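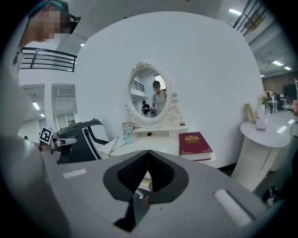

Clearing out the round room
8/17/19

The vanity with the scrolled mirror is staying. That was the first thing we settled, and it took most of the morning. Jaruwan wanted it sold. I said it was the only piece in the room with any shape to it, and the curved white wall behind it needs something with curves. The little shelf parts at the sides hold more than you would think, too. She gave in when I agreed to let the Lunde bookcase go.

For anyone new, we took over the upstairs of the old Moremine building in April. It came with a good window, a black metal railing and a lot of things the last tenants left behind. We have been using it as it was, which means everybody works around everybody else's bags. I got tired of it and set the day aside to sort things out.

I started with the desk. My rule was that anything made of fabric had to leave it. Tote bags, wrapping cloth and the spare curtain all end up there because the desk is the first flat surface you come to. I washed what was worth washing and put the rest in the donation pile. Then I cleaned the mirror with plain vinegar and water. The carving at the top of the frame holds dust, and a cloth just pushes it in deeper. An old toothbrush worked better.

One warning if you have a mirror like this. Spray the cloth and keep the bottle away from the glass. Liquid runs down behind the frame and the backing goes black along the bottom. I ruined one that way in my last apartment.

Jaruwan priced new shelving at Eklow while I did this. The tall unit is 400 and the wide one is 600. We are going to wait. 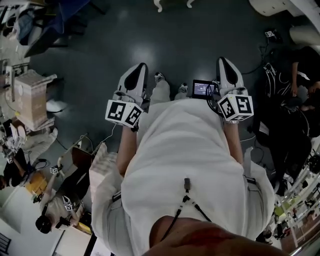
The floor and the boxes

The floor is dark gray and shiny, and it shows everything. White sneakers look great on it and so does every crumb. I swept twice and then went over it with a damp microfiber mop, no soap. Soap leaves streaks on a glossy floor, and you see them as soon as the sun comes in.

Cardboard is the other problem. Boxes come in and get parked on the white table, and then they stay. Anong Srithong has the studio downstairs and moves a lot of stock, so she will take any that are still square. The soft ones get flattened.

The dark blue bin is for white fabric and bags only. I may put a label on it. Jaruwan says a label won't help.

Still to do: find a home for the white stack that sits on the floor, get a price for the bookcase, and call Zorngate about the light over the stairs. I spent 97 on hooks, the mop and a second bin, and I have the receipt if the hooks don't hold.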